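The Subscription That Came for Breakfast

My pantry used to run on a simple system: when something ran out, I wrote it on the back of an envelope and lost the envelope. Last spring I replaced this with three subscriptions. One sent coffee, one sent oats and nuts, and one sent what its website called "kitchen basics," a phrase I should have looked at harder before I handed over a card number.

The pitch is the same wherever you go. You are busy. Shopping is a drain on your time. Tell us what you like and we will bring it to your door before you know you need it, at a price lower than the store's. Drustach, the service that handled my basics, put the savings at the top of every email in green type. Trilleck, which did the coffee, preferred to talk about freshness.

I am a person who reads the green type and wonders who did the math. So I kept my receipts, and in the weeks when a box did not come, I went to the supermarket and wrote down what the same things cost there.

The first finding was dull but it matters. The discount is real on the day you sign up. It is real on the second box too, in most cases. After that the price moves in small steps, never enough to make you sit up, and the notice comes in a message with a subject line like "Good news about your next delivery." By the end of my year the oats cost more per pound by mail than they did on the shelf, before I counted the "handling adjustment" that had appeared on the bill in March.

The second finding was about quantity. No subscription I tried had any idea how much a household eats. They ask, of course. Trilleck has a cheerful set of questions with sliders. But people answer those questions as the person they plan to be. I said I drank two cups a day. There are weeks when I drink four and weeks when I travel and drink none, and the bags came at the same pace through all of them. You can skip a box, if you remember to do it before the cutoff, and the cutoff on my plan was 2 a.m.

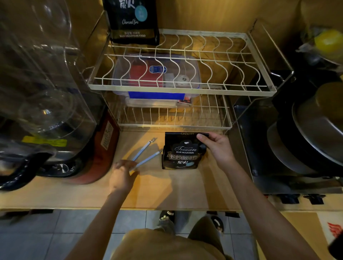 Home & Money

Defenders of the model will say that this is my fault, and they have a point. A careful customer could set a reminder, skip the slow weeks, and cancel when the price crept up. I would only ask what the careful customer is paying for. If I have to check the pantry, check the price, and log in before a deadline, I am doing the shopping. I have just moved it to a screen and given up the right to pick the bag that looks best.

Then there is leaving. Quintela, which sent the oats and nuts, let me sign up with two taps. To cancel I had to find a page that was not linked from my account, type out a reason, and turn down a free month, a half-price month, and a "pause" that would have ended by itself. Drustach wanted a phone call. The wait was long, the music was bad, and the person who picked up was so polite that I nearly apologized and kept the plan. Trilleck, to be fair, let me go in under a minute — the only one of the three I might go back to.

I also tried Skillo, an app that claims to watch your other subscriptions and warn you when they cost too much. It has a monthly fee. I will leave that there.

What did the year come to? Set against the supermarket prices in my notebook, I was out $326. Some of that was rising prices, and more of it was food I had no need for and gave away, including a quantity of almonds my neighbors still bring up. I did save trips to the store, though fewer than I expected, as milk and lettuce were never in any of the boxes and I had to go out for those anyway.

There are people for whom this works. If you live far from a decent store, or can't easily carry a heavy bag home, a box at the door is worth paying extra for. If you eat the same breakfast every day of your life, you may even come out ahead. My complaint is with the green type, and with the idea that a standing order is a form of thrift. It is a convenience with a price, and the price ought to be printed where I can see it.

I am back to the envelope. It is on the fridge now, under a magnet, and it says oats.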